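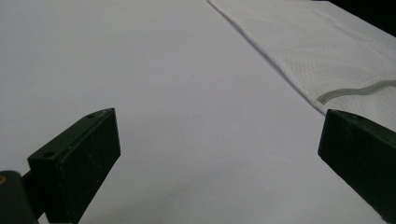
Loan appearances and the squad registration limit

Does a player loaned from Jomen to Pirach in August count toward the limit for both clubs?

Answer 1
Under the regional league rules, a loaned player is registered only with the receiving club. Pirach must therefore list him – Jomen need not. The form is due by 6 p.m. on deadline day.

Answer 2
Same as above. Dogbe did it last season.

Answer 3
Please note that a recall before 200 minutes played requires a new form and the fee.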